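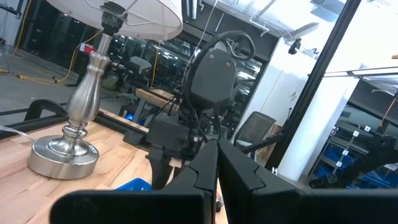
Getting label glue off a brushed silver lamp base

Posted in Home & Repair by bevari_attic, August 7, 2020

I picked up a table lamp with a turned silver stem, a heavy round base and a white fabric drum shade. It has a small white label stuck on the rim of the base and a red-and-white tag around the neck. The tag I can snip. The label scares me – I scraped one off another lamp last year and left scratches you could see from the couch. Any gentle way? It's sitting on a butcher-block table, so nothing that will eat the wood finish either.

ollierlane
Hair dryer on low, hold it there for 25 seconds or so and peel slowly from one corner. If glue stays behind, dab on a little cooking oil, leave it 5 minutes, then wipe with a soft cloth and dish soap. Go with the grain of the brushing, never in circles! And unplug the lamp and put a towel under it, oil leaves rings on butcher block (ask me how I know).

sostover704
just leave it, turn that side to the wall

salminen_shed
Second the oil. Skip steel wool and anything gritty. If the silver is only a coating, try your cloth underneath first – mine went cloudy with nail polish remover and stayed that way.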